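Passing Accuracy Under Pressure in the Sutdale Amateur Soccer League

3. Method and Results

The project group reviewed 11 league matches, including both meetings of Jarmont and McAlister. Each pass made within 2 yards of an opponent was entered by hand.

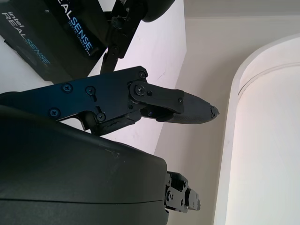
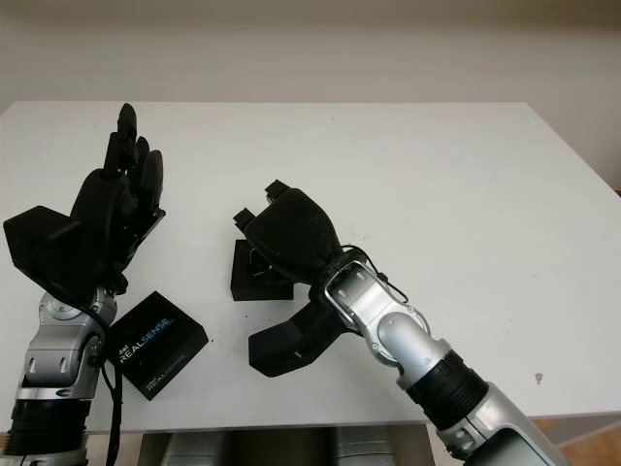

Jarmont completed 50 percent of such passes in away matches – the lowest figure in the league. Matches with fewer than 20 qualifying passes were left out of the team averages.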